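Datov Parts Transfer Starter Kit
Plonham Workshop Supplies > Robot benches > Starter kits
Updated May 12, 2021

Planning a first robot bench for taking apart and rebuilding desktop PCs? We love this kit! It gives you a ridged metal base, a grey parts fixture and the Pasaribu gripper, and it leaves you to spend the rest of the budget where your own work needs it.

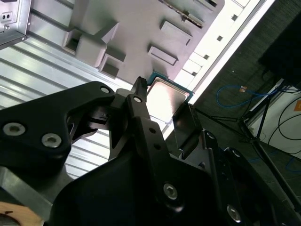
Does the price include the arm?
The kit is sold without one, so set aside money for an arm and its controller as well.

Processors are a lovely test of a gripper, and memory comes close behind. Practise on old office machines first - they're cheap, and spares are easy to find.

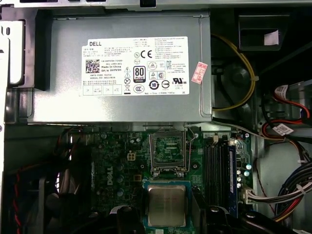
How long should we allow for delivery?
Orders leave Plonham within 4 weeks, and fixtures made to your own layout take 2 weeks more.

Leave room in the plan for spare finger pads and a few scrap boards. The sums are kinder if you buy both at the start.
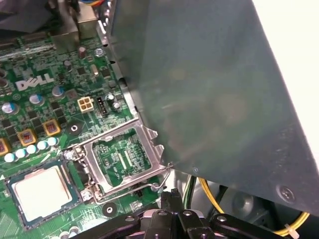
Prilska wrote in to say that training time was the cost they'd missed, and that they would book it in February next time, before the new budget starts.

Good advice! Our planning sheet now has a line for it.
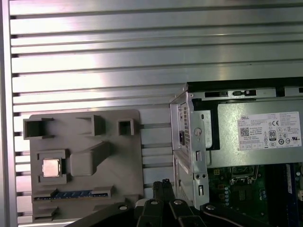
Reading time: 2 minutes

Kit price: 2,000 before tax
Order code: 201
Fixture: printed, grey, with slots for processor and memory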